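Washable cloth pads: how to care for them at home

Many women in our area have changed to cloth pads, and the same questions come to me again and again. How do I get the blood out? Why do they smell? Where can I dry them when my mother-in-law does not want to see them on the line? I write my answers down so that you can share them with a daughter or a friend.

Soaking

Put the used pad in cold water as soon as you can. Hot water fixes the stain in the cloth. A small bucket with a lid is enough, and you can add a spoon of salt. Change the water if it becomes dark. Do not leave the pads for more than one night, or they will start to smell.

Washing

Squeeze out the soaking water and rub the pad with plain bar soap. I buy the Listard bar, which costs 18 at the market and lasts me two months, but any soap without strong perfume is fine. Perfume can make the skin itch. Fabric softener is also not good, as it covers the cloth with a thin layer and the pad does not take in liquid so well.

Rinse until the water runs clear. Old stains do no harm. A clean pad with a brown mark is still a clean pad.

Drying

Sun is best. If you feel shy, hang a thin scarf over the line, but do not dry the pads under the bed or inside a closed cupboard. Reiko Kikuchi, who sews for us in Keralari, uses dark cotton for the top layer for this reason, and her pads dry in one afternoon.

When you are away from home

Carry two small bags, one for clean pads and one for used. Take also a bottle of water, to rinse your hands or the pad where the toilet has no tap.

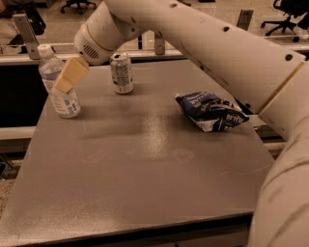

A clear plastic bottle is easy to carry.

When to make new ones

Change a pad when the middle feels stiff or the edges open. If you have itching, a bad smell from the body or unusual discharge, go to the health worker. These are common problems and can be treated, and they do not mean that you are dirty.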